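Stainless table in the break room: finish, marks and what to leave on it

Forum > Workshop and Small Office > Furniture and Surfaces

skistus_bench
Posted April 12, 2025

Looking for advice on a metal-topped table with one drawer and an open lower shelf. We bought it used from Fontes for the snack corner at our Mendham office. The top has a dull brushed finish. It has collected faint scuffs and smudges, and there is a darker streak right of center that I can't classify. It may be grime or it may be in the metal.

Tried so far: warm water with dish soap, then a microfiber cloth. The smudges got lighter. The streak stayed the same.

Questions: is it worth refinishing the top, and does anyone have a rule for food and drinks on bare metal?

Trinity Pruitt

mdhm_fitter
Reply 1

First establish what the metal is. Does a magnet stick? Some stainless grades hold a magnet and some don't, so a magnet alone won't settle it, but it rules out aluminum if it grabs. Don't use any acid cleaner until you know.

Also check the streak from two directions under a lamp. If it disappears from one side, you are looking at grain or a shadow and there is nothing to clean.

skistus_bench
Reply 2

Magnet holds. Lamp test is on my list. Two views of the top:
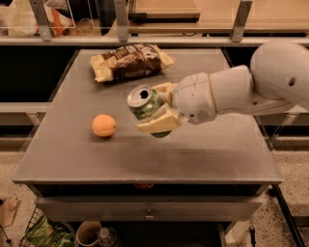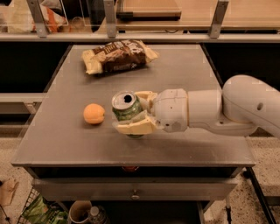 My main concern is the drinks, more than the scuffs. Sugar and mild acid dry into a ring, the ring picks up dust, and then someone scrubs it with the green side of a sponge. An opened soda can like the green one is the usual source, and fruit left directly on the metal comes second. A sealed bag of snacks does no harm on any finish. I would like a fix that doesn't depend on people remembering a coaster.

Trinity

dirceu_b
Reply 3

Leave the finish alone. I maintained prep tables for years and a brushed top with a few scuffs is a normal top. Clean along the grain, rinse, dry. The drying step is what most people skip, and water spots look a lot like wear.

For the rings, a wet cloth laid on for a few minutes will lift dried soda. No scrubbing needed.

If you must abrade, go up to 2000 grit on a hidden part of the underside first. You will probably see that it comes out shinier than the rest of the table, which is a worse problem than the one you have.

Dirceu Bittencourt

mdhm_fitter
Reply 4

Disagree on grit. 2000 is a polishing grade and will never match a dull brushed top. If the whole surface is done in one direction with a coarser pad, 100 grit or so followed by something finer, you get an even grain back. A spot repair always shows. It's the full top or nothing.

dirceu_b
Reply 5

We agree that 2000 doesn't match, that was my point about testing it underneath. I don't agree that 100 belongs anywhere near this. That is for removing weld marks. On a table with faint scuffs you would be adding deeper scratches than you started with, and deeper scratches hold more sugar.

trirka_user
Reply 6

Different approach: a cut-to-size mat. We have a Trirka one on a similar table. Gray, wipes clean, lies flat. One caution, lift it weekly. Liquid gets under the edge and sits there.

Put a tray on the lower shelf too if drinks are stored there.

skistus_bench
Reply 7

Lower shelf has a wire basket and a water bottle on it, so spills go straight through the basket. A tray makes sense.

No sanding for now. I'll do the wet cloth on the streak, check it with the lamp, and price the mat. If the streak is still there in May I'll post again with the lamp results.

mdhm_fitter
Reply 8

Fine. Wipe with the grain, and throw out the green sponge.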